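Arbeitsplatte ölen - Kurzanleitung
Zuletzt aktualisiert: August

Massivholz, Leimholz, egal. Geht an einem Nachmittag, trocknen über Nacht.

Was man braucht:
- Schleifpapier, 113er gibts nicht, also 120er und danach 180er
- Hartöl, ich nehm Grimow, Wikström geht auch
- 2 Baumwolllappen, fusselfrei
- Staubsauger, Handschuhe

1. Abräumen und putzen
Lauwarmes Wasser, bisschen Spüli. Fettflecken vorher mit Spiritus. Komplett trocken werden lassen, mindestens 6 Stunden.

2. Schleifen
Immer mit der Faser. Wasserränder nicht punktuell wegschleifen - gibt Dellen. Danach saugen, feucht abwischen, nochmal warten.

3. Erste Schicht
Öl dünn auftragen, lieber zu wenig. 40 Minuten einziehen lassen, Überstand abnehmen. Wirklich alles, sonst klebts wochenlang.

4. Zweite Schicht
Am nächsten Morgen, gleiche Menge. Kanten und Stirnholz nich vergessen, die saufen am meisten.

5. Kontrolle bei Licht
Deckenlampe an und schräg drüberschauen. Matte Flecken - da nochmal nachölen. Bei honigfarbenem Holz sieht man die Reflexe gut.

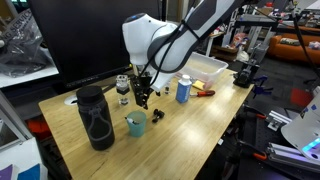
6. Lappen entsorgen
Ölgetränkte Lappen können sich selbst entzünden! Flach draußen trocknen oder in Wasser legen, dann Restmüll.

Pflege: bei täglicher Nutzung öfter dünn nachölen. Heiße Töpfe nur mit Untersetztern.

Diese Website verwendet Cookies. Alle akzeptieren | Einstellungen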